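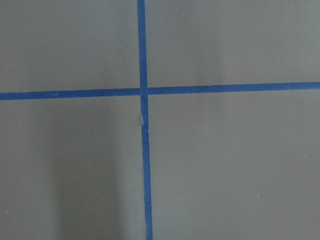

Blue tape crossing on gray

Nic Aodha intro accounting, 10th or 11th edition?

pennyledger
Posted Wednesday, December 2, 2020
So my spring class lists Nic Aodha, 11th edition, and the campus store wants $80 for it with the Flistier code. I found a used 10th on Tandevel for $40 and I'm so tempted. Has anyone gotten by with the old one? The instructor is Nusrat Mohmand if that helps. I emailed her but no answer yet.

gradschoolgus
Had her last year! Get the 10th. The chapters are the same, they moved inventory up and swapped the numbers in the problems. I borrowed a friend's 11th to copy down the homework and was fine.

tallyho_kim
Gus, that only works if homework is on paper. My section was all on Flistier and it was a fifth of the grade. No code, no homework. You can buy the code alone from Markar but look at the price first, by the time I did that with a used book I'd saved maybe the cost of a sandwich.

gradschoolgus
Ours was paper. I still say it's a racket.

tallyho_kim
Sure it's a racket, she'd still get a zero on it lol

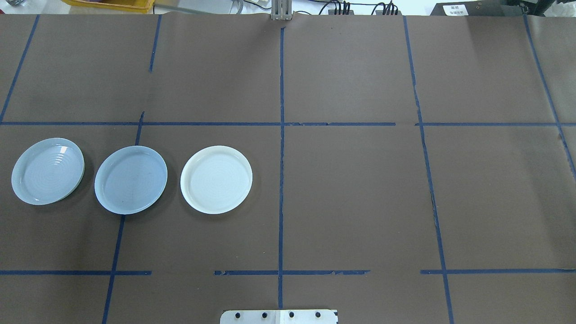
Round plates on brown paper, with a grid of dark blue tape

pennyledger
Ugh ok. Does the code come with the whole ebook or just the homework part? I read way better on paper but I could live with the screen for one semester.

oldmanoffset
Whole ebook when I had it, but it ran out in July and I wanted it for intermediate. Paper copy is still on my shelf. I'd pay the extra for paper every time. 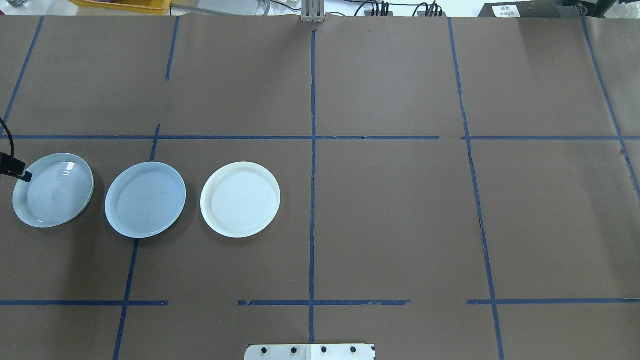
tallyho_kim
The ebook is searchable and that saved me at finals, so I don't agree with offset there. What bugs me is how the thing is laid out. You get all the hard chapters bunched up front and then practically nothing, kind of like those three plates lined up on the left with the whole right half of the paper empty. Start adjusting entries early whichever one you buy.

pennyledger
She wrote back! Homework is on Flistier. Guess it's the 11th, bye $80

gradschoolgus
boooo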